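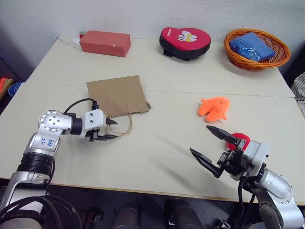
The left gripper near the handle of a paper bag, with the right gripper open, at the Vasstead shared workshop.

Opinion | Making & Workshops

By Lavanya Pinto
Oct 14, 2021

Shared workshops in this region have long been judged by their tools. A member asks whether there is a lathe, whether the saw is kept sharp, and how late the doors stay open. With the arrival of two-armed robot projects among ordinary members, the question of what a workshop owes its builders needs a wider answer. It is the position of this column that workshops should set aside permanent bench space for such work, and that they should do so before buying any further machinery.

The case rests on what the work requires. A robot build of this kind is rarely short of motors or metal. It is short of a table that stays put. At Vasstead, where members began a two-armed build in July, the arms were assembled in 27 evenings. The months that followed have gone to the table in front of them: a paper bag with a twisted handle, a red block, a heart-shaped pouch, a wicker basket. Each is an ordinary household article, and each asks something different of a gripper. The handle of a paper bag is thin and does not hold its shape. A program that can find it on one evening may fail the next if the table has been moved by the width of a hand.

Under the present rules at Vasstead, and at Prernwood, which copied them, any bench must be cleared at closing. The rule was written for woodworkers and it serves them well. Applied to a robot, it means that the first hour of every session is spent putting the arms back where they were and checking them against the table. Members who have only two hours to give are left with one.

Objections have been raised, and they deserve a fair reply. The first concerns cost. The Prernwood budget for the year allows 800 dollars for bench improvements, and a fixed table with a plain wall behind it can be built for 454 dollars in materials. The remainder would cover a lockable switch and a marked floor line. The second concerns fairness to other members. Of the 64 people who hold keys at Prernwood, few now work on robots, and it is reasonable to ask why they should have a bench to themselves. The answer is that the pottery wheel and the loom also serve few, and have had fixed places for years without complaint.

A third objection is less often stated in meetings but is widely held. It is that home robotics is a passing interest and that real progress belongs to companies with large budgets. This column does not share that view. Companies choose their tasks according to what can be sold. A member building at home or in a shared room may choose to spend a winter on the handle of a bag, and may write down what failed. Such notes have value to the next builder, and Vasstead already keeps them in a binder beside the door.

Safety must be treated with the same seriousness given to the saws. Any fixed robot bench should have a stop switch within reach of a second person, and no arm should be powered while its builder is out of the room. Loose cables should be tied before each session. These terms are modest, and the Vasstead members have accepted them in writing.

The Prernwood bench plan will be open for member comment until the end of the month. Members are urged to read it in full and to support the fixed table.

Comments (3)

Berhanu Habte
I agree on the bench, but 454 dollars seems low once you pay for a decent top. Ours sagged within a year.

Parvathi Nair
The loom does not swing at people. Please put the floor line in first and the table second.

Dinesh Rodrigues
Is the binder going to be scanned? I live too far from Vasstead to come and read it.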